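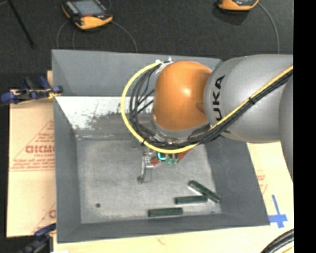 Before you share: checklist for posts and replies

For anyone who posts from the Lorkerum account or from their own account with Lorkerum in the profile. Last gone through in July. Comments from the last round are kept under each item. Mark each one OK, Fix or Leave out.

1. Whole article read, to the end
Result: Fix
Comment: Two links in the last batch went up on the strength of the headline. One of them said the opposite in its final section. If there is no time to read it, save it for later.

2. Date of the article checked
Result: OK
Comment: The 1981 magazine piece was marked as old in the post itself. Keep doing this for anything reprinted.

3. Teaser matches what the article says
Result: Fix
Comment: The teaser for the Wodent piece asked a question the article never answers. Several people replied to the question and had plainly not opened the link. Kristóf Antal has rewritten it and the old version is deleted.

4. Length mentioned if it is a long read
Result: OK
Comment: Anything over 2000 words gets "long read" at the start of the post. Put it first, where a phone will show it.

5. Author and publication named
Result: OK
Comment: Check the spelling of names against the article page. The preview card gets accents wrong.

6. Hashtags
Result: Fix
Comment: One post had 11. Use two at most. Look at what else is under a tag before using it. No tags that make fun of a person or a group, including in replies where the other side used one first.

7. Quoting someone in order to disagree
Result: Leave out
Comment: Three quote posts were held back. Each was aimed at a private person with a small account. If the argument matters, answer the argument in a post of your own and don't attach their name to it.

8. Replies to rude comments
Result: OK
Comment: Wait 40 minutes before answering. One reply, then stop. Ask what part they disagree with if you want to know. If they come back with another insult, mute the thread and carry on. Jolán Antal would like the wait to be longer in the evening. Not agreed yet.

9. Corrections
Result: Fix
Comment: The correction to the Babaei post was put in a separate post and hardly anyone saw it. Corrections go as a reply directly under the original. Do not delete the original unless it names somebody wrongly.

10. Personal opinion marked as such
Result: OK
Comment: "I think" is enough. The long disclaimer can come out of profiles.

11. Scheduled posts looked at on the morning they go out
Result: Fix
Comment: Soser was left running over the holiday and posted a joke on a bad news day. Whoever sets up the queue checks it by 9 am or pauses it. Write your initials in the sheet when it's done.

12. Screenshots of private messages
Result: OK
Comment: None used. Ask for permission in writing, and ask again if it is going to a different site.

Still open: items 3, 6 and 9 to be looked at again with the next batch. Evening wait for item 8 to be decided by Kristóf and Jolán. Send other comments by email and give the item number.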